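# Logging a UFO Sighting So Someone Can Check It

Most sighting reports can't be used. The person saw something, waited a week, and wrote two lines. By then the direction is a guess and the time could be off by an hour. These steps are for people who want to leave a record that another person can work with. You need a notebook, a watch, and a compass or a phone with a compass app.

## 1. Write down the time first

Do this before you reach for a camera. Use the 24-hour clock and include minutes. If you saw the light at 9:06 in the evening, write 2106. Note the time again when you lose sight of it. Two times give a duration, and duration rules out a lot. A meteor is gone in seconds. A satellite pass takes a few minutes.

## 2. Get a direction and a height

Face the spot where you first saw the object and read the compass. Then turn to where it disappeared and read it again. For height above the horizon, hold your fist out at arm's length. One fist is close to 10 degrees. Stack fists up from the horizon and write the number.

Don't write a distance in feet or miles. You can't judge the distance of a light in a dark sky, and a made-up figure will send the reader the wrong way.

## 3. Describe it in plain words

Keep to shape, color, movement, and sound. "Orange, steady, moved left to right, silent" is good. "Craft" and "ship" are conclusions, so leave them out of this part. If you have an opinion about what it was, put it on a separate page.

Giorgia Donati, who kept the Allthorpe log for years, asked every witness to make a sketch before talking to anyone else. Two people who compare notes first will end up drawing the same thing.

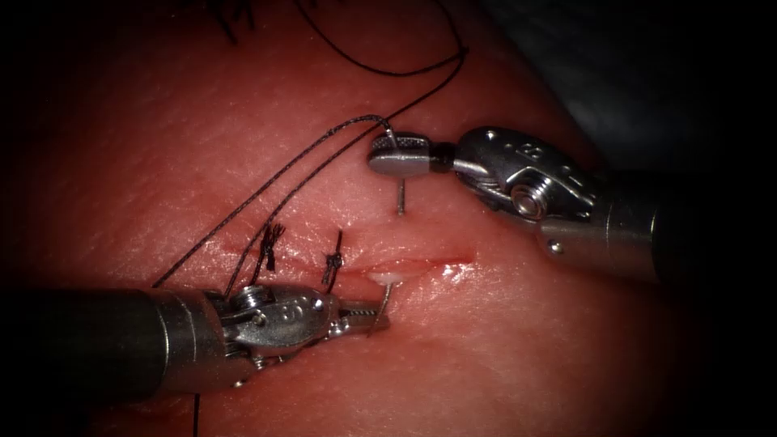 ## 4. Rule out the usual things

Go through these the next morning:

- Planets. Venus and Jupiter account for a large share of reports. Check a sky chart for your date and time.
- Aircraft. Landing lights pointed at you look like a light that hangs still. Look up flight tracks for the area.
- Satellites. Look for a list of visible passes. Newly launched groups travel in a line.
- Lanterns and drones. Ask if there was a party or a show nearby.

The Flulville file holds 632 reports, and a good many were closed at this step. One cluster from February came down to Venus setting behind the Gelden water tower. Three households had called it in on the same Tuesday.

## 5. File it

Copy your notes onto a clean sheet, but keep the originals, with the crossed-out parts. Label photos with the time they were taken and don't crop or brighten them. If you must edit, save the edited version as a second file.

Send the report to whichever group covers your area. In our county that is the Shboul Sky Log, which takes paper or email. Include a phone number where you can be reached in the evening. Someone may call to ask for a missing compass reading.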